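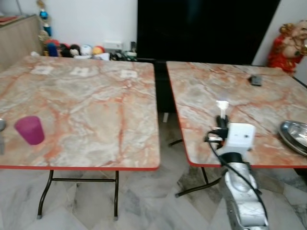 1/ Folding tables, part two. Edge trim is the first thing to fail on these marble-print tops, so check it before the print. Get a nail under the strip at each corner and pull lightly. Both of ours have the trim in red-orange, and a lifted section would show as a dark line against it. The pink cup and the steel tray can stay put for this test. Nothing needs clearing.

2/ Print is the second thing. Rivholm and Culeo both sell a vein pattern. Neither lines up from one table to the next, so don't pay extra for a "matched pair."

3/ Legs: open fully, press down on the crossbar, then load. If the top rocks, check the feet before blaming the floor. Stone tile is rarely flat over the span of a table.

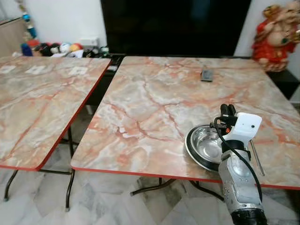 4/ Pushing two of these together gives you less surface than the math says. Rounded corners never meet, and any error in angle opens a gap along the whole side. Ours is a wedge, wide enough to see the floor through. Paper goes down it first, so the three white pieces are at the far side of the left table. The steel bowl would bridge it, badly.

5/ Fix: square the far corners first, then swing the near ends in. Two spring clamps underneath. Tape works until someone leans on it.

6/ Price check from April: Lukeo lists the square top at 4,000, Kołodziej has a used one at 2,000 with one replaced foot. I'd take the used one. Feet are a standard part.

7/ Next: cleaning the hinge pins. Bring a rag.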